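Do Flower Preservative Packets Earn Their Keep? A Project Report on Cut Stems in the Vase
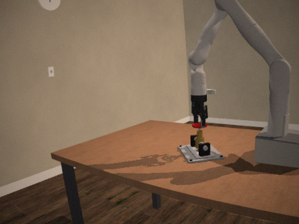

Does the little packet that comes with a bouquet make the flowers last longer?
In our tests it helped roses by about 2 days and did very little for carnations, and we are not sure the rose result would hold up if somebody ran it again.

Why we picked this

Every bouquet sold near campus comes with a packet of powder and a card that says to recut the stems. The cards make large claims. One from Brimeck, a flower shop two blocks from our building, says its bouquets will last "twice as long" with the powder, but it never says twice as long as what. Plain water? Water that is never changed? We wrote to the shop and got a friendly reply that repeated the card.

We also read what we could find in the library. Much of it was written by people who sell flowers or sell the powder. That does not make it wrong, but we had hoped for more from outside the trade.

What we did

We bought roses and carnations from Brimeck and a second batch of roses from Jundell, a wholesaler that lets students buy at the back door before 8 a.m. We used 16 vases, all the same glass, washed with dish soap and rinsed well. Half got tap water with the powder mixed as the packet said. The other half got plain tap water. Every stem was recut at an angle on the first morning and then left alone. The water was topped up but not changed.

We called a flower finished when the head drooped below level or when petals dropped at a light touch. This sounds clear and is not. Two of us often disagreed on the same rose, and in those cases we wrote down the later day, which may have made everything look a bit better than it was.

The room was kept at normal indoor temperature, except for one weekend in October when the heat came on early. We have left those days in. Taking them out made our rose numbers look stronger, and that seemed like a bad reason to take them out.

What we found

The Brimeck roses with powder outlasted the ones in plain water. The Jundell roses showed the same pattern, only weaker. Carnations lasted a long time in both kinds of water, and we stopped checking them before all of them had failed, so our carnation result is unfinished.

The water was a bigger surprise. Plain vases went cloudy sooner, and some smelled bad by the first Thursday. Powder vases stayed clear longer. It may be that most of the benefit comes from keeping the water clean, in which case changing it every day could do the same job for free. We did not test that and we should have.

Cost

A box of 305 packets from Bravska was the cheapest we could find per packet, and no home buyer needs a box that size. The packets given away with bouquets are of course not free either - somebody has put them into the price.

Problems with our work

Too few vases. No daily water change group. We knew which vases had the powder when we judged the flowers, and that is probably the worst flaw in the whole project. Stems from the same bunch are also likely to be alike, so counting each one separately makes our sample look larger than it is.

We also lost one page of notes from the second week and filled in the missing entries from phone messages. Those entries are marked with a K in the data table, for Kocabaş, the name of the study room where the page went missing.

What we would tell a buyer

Use the packet if you have it. Recut the stems, wash the vase, and keep it out of the sun. We would not pay extra for powder on the strength of these results, and we would not believe "twice as long" from any shop until it shows its numbers.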